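Open day at Wikström, Collidville, October

We drove in from Leststead and parked at the Lasby gate. Entry was free and coffee was extra. The first hall had long speckled tan tables with play fruit set out on them.

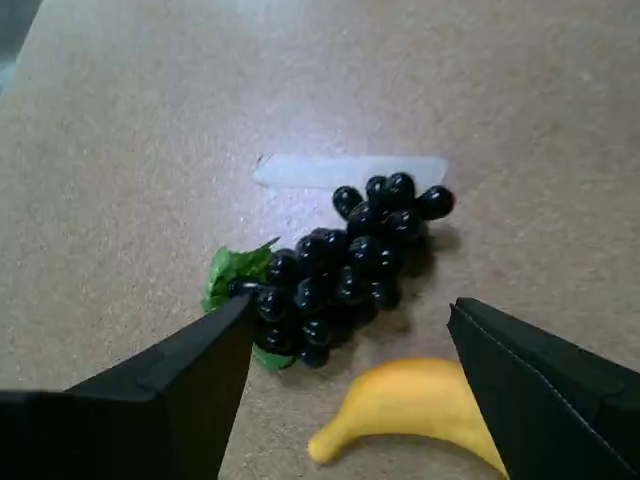
We stayed until the next group came in. The second hall was offices, so we skipped it and went back for a longer look at the fruit. The guide said the building dates from 1952 and has 38 rooms.
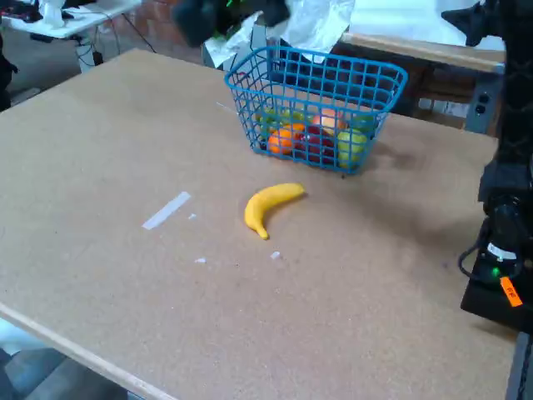

Blue basket of fruit, with a banana in front.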